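Ear tubes, fluid and a hearing test: notes from our second winter

Our son has had fluid behind both eardrums since March. The formal name is otitis media with effusion. There is no infection and usually no pain, which makes it easy to miss. We found it at a routine visit, when the tympanogram came back flat on both sides.

A tympanogram measures how well the eardrum moves when the air pressure in the ear canal changes. A normal drum gives a curve with a peak. A drum with fluid behind it gives a line with little or no peak. The test takes under a minute per ear and does not measure hearing, so a separate test is needed for that.
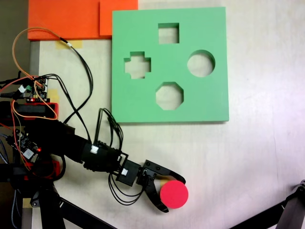

Caoimhe Carroll wrote in after my last post that her daughter's line was flat for one visit and normal at the next, with no treatment in between, and she asked why we had not simply waited. We did wait. Fluid in one ear for a few weeks after a cold is common and tends to clear. Ours was in both ears and still there after three months, at which point our clinic books a hearing test.

The result was a mild loss, 29 decibels in the better ear. In a quiet room he follows normal speech. With a fan or a television running he loses the ends of words. We had put this down to not listening. 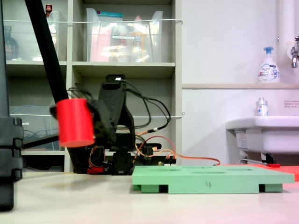

Red cylinder in the gripper.

I keep a log in a spreadsheet. It has 479 rows so far, one per day, with columns for congestion, sleep, ear pulling and whether he asked us to repeat things. The ear pulling column turned out to be useless. It tracked how tired he was and very little else. The repeat column was better and rose after each cold.

We were not given antibiotics or decongestants for the fluid. Dr. Morsy explained that neither does much for fluid without infection, and that both have side effects. She looked at the adenoids as well, because large ones can sit close to the opening of the Eustachian tube.

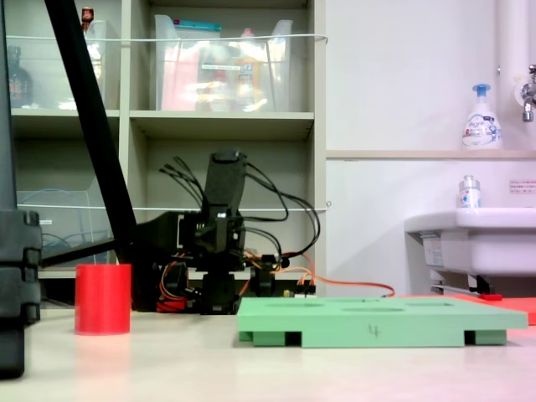

Arm, gripper up, with the red cup and the number 4 board.

The tubes are the next step if the repeat test shows no change. Each one is a small hollow cylinder placed through a cut in the eardrum, under a short general anesthetic. The surgeon's estimate was some 15 minutes for both ears. Most tubes fall out on their own, often within six to 18 months. A small number leave a hole that needs repair.

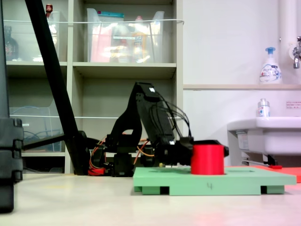
The quote from the hospital was $2,036 after insurance, with the anesthetist billed separately. I asked for the billing codes in writing and got them on the second call. If you are comparing prices, ask whether the hearing test after surgery is included. Ours is not.

Until then we face him when we talk and turn the fan off at dinner. His teacher has moved him to the front row, left side, away from the door. The repeat test is on Thursday, and I will post both charts once I have copies.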